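Sunday, September 26, 2021
Workshop notebook, Kosby back room

Fruit day! I've been putting off writing up the tray sorting for ages, and there's a page and a half of scribble on the back of a delivery note that will get lost if I don't copy it out now, so bear with me. Tea is made, the good pen has been found.

For anyone who wasn't here in August, the question is still the same dull one: which fruit can sit together on bare metal without marking, and which should get a cloth under it or a tray to itself. Usmani send us mixed boxes and we can't choose what's in them, so we get tiny things and big things all in together (and then everyone wonders why the soft stuff is squashed by teatime). The Trirnau notes say to sort by colour, which looks lovely and is no use at all. I've gone by skin.

Trays are the plain stainless ones with the rolled rim. I like them. They wipe down in a second, nothing soaks in, and a tomato put down gently doesn't go anywhere. Put down less gently it goes straight for the corner, so slow hands please.

Cherry tomatoes and apples

I had expected the tomatoes to be the fussy ones and they're really not, as long as they're picked up one at a time and never by the scoop. Glossy skin, quite tough, and you can see a split straight away. The apples are the ones to watch. People think of an apple as a sort of cricket ball, and then the brown turns up round the stalk end where you weren't looking.
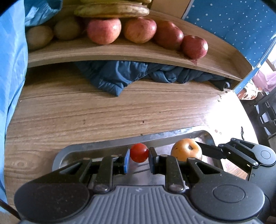 I've started putting apples stem end up for exactly that reason. If the hollow is dark, it's one for the "eat soon" bowl, and if it's only a few little spots on the skin I leave it be. We went back and forth on this with Cluritz over the summer – they turn theirs stem down so the stalks don't poke the neighbours, and fair enough, but then you've hidden the one bit worth checking. I'm sticking with up.

Also, the window side of the table gets very bright by late morning and I find it hard to judge colour there. Yellow and orange go to nothing. I'd rather do the checking at the other end, by the swirly knot that looks like a 5, and it would be good if the rest of you did the same so our notes agree.

Kiwis, pears and the small orange ones

Kiwis are a joy to handle. The fuzz gives you something to hold and they don't roll half as much as you'd think. The trouble is you can't see a thing through that skin, so it has to be a gentle squeeze near one end and a bit of guesswork. I've written "firm", "giving" or "spoon" against each batch, and please don't invent a fourth word.

Pears I've been rather hard on in these pages before, and I take some of it back. The yellow ones are blotchy by nature and I was marking them down for it, which wasn't fair. A blotch is fine. A small dark spot low down near the base I make a note of, then look at again next day to see if it has grown. Give them room, and don't stand anything on top.

The small orange fruit can go in the corners of the tray, where they behave themselves. In the middle they get under everything else.

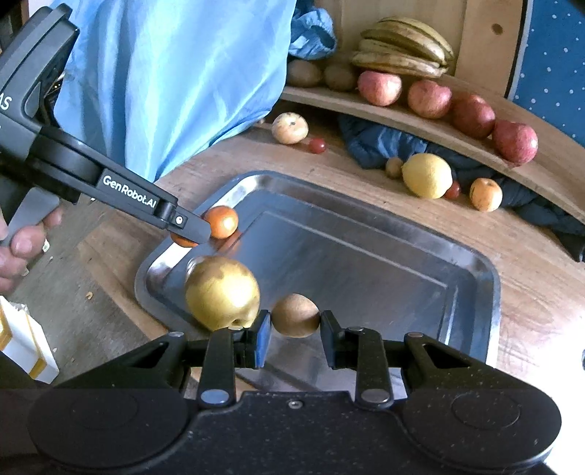 Still to do

- Wipe the table before the trays go down as well as after. Crumbs get under the metal and scratch the top.
- Sort out the heap of fruit and cloths. I know, I know, a lot of that is mine.
- Try a folded tea towel under the pears only, for 2 days, and compare.
- Ask Usmani whether the apples can come in a bag of their own. Up to 12 in a bag would suit us.
- Rewrite the Trirnau card by skin type and stick it inside the cupboard door.
- New pen. This one is going.

Comments

I'm with you on stem up. Did a whole box the other way last month and missed three bad ones.

Can we have a fourth word for kiwis? "Giving" covers a multitude of sins.

No! – author

The tea towel will leave fluff on the pears, try one of the flat weave cloths from the bottom drawer.

Kosby workshop notebook | Contact the back room | Back to top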